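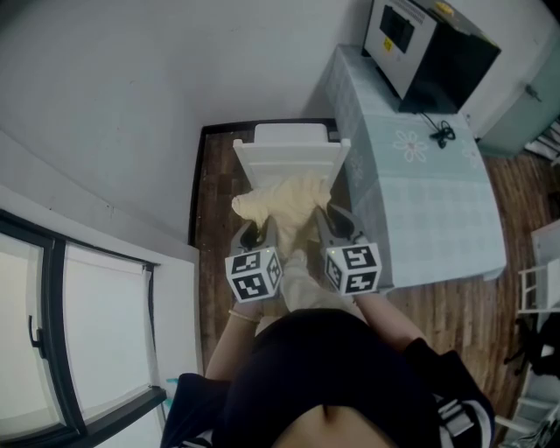

Picking up a cloth with one of our two-finger hand grippers.

About Kollano

Kollano started in March at Yaa Baidoo's kitchen table, with a secondhand printer and a gripper that could just about hold a sock. Yaa wanted something you could squeeze by hand to show a robot how a household chore is done, and she wanted it simple enough to build at home over a weekend or two. Seidu Issahaku came by to help with the hinges and, well, he never really left!

These days we share a workshop with a bike repair club, and you'll find us there most Friday evenings from 4 o'clock on (the kettle goes on first, always). Our current gripper has 44 printed and bought parts, and the marker cubes sit on top of the fingers so a camera can follow them. Mansa Ayaaba looks after the drawings, and Tarek Benkirane answers the mail, usually at greater length than anyone expected.

We still try our builds at home, on towels, cloths and whatever else is hanging over a chair. If you're making one yourself and a finger won't close straight, write to us or bring it along, half finished is fine.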